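The Second-Best Clock in Cliltden
June – by Yalçınkaya – 2 min read

The clock at Cliltden had been wrong for so long that the buses ran to it. When it finally stopped, at ten to four, the whole village stayed at ten to four out of loyalty, and the pub did very well.

The parish wrote to Fonum, who quoted 3,000 pounds for a visit and 570 for the parking. Waketti, over the hill, would do it for 2,082, but Waketti had once beaten us at marrows.
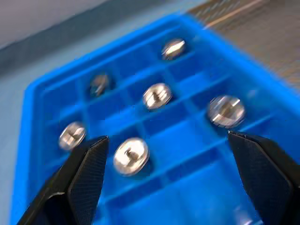
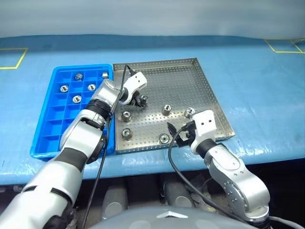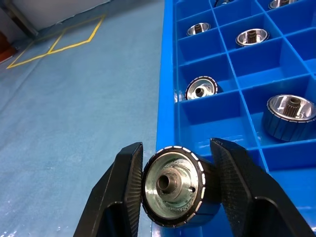 Small metal parts, three views.

So we voted to mend it ourselves. My aunt went up the tower with a bread knife and came down at dusk, saying it had only wanted a talking-to.

It ran perfectly after that. Everyone missed the bus for a fortnight, and a letter went round asking – politely – whether she might go back up and say sorry.

Contact | Copyright Cliltden Short Stories | Back to top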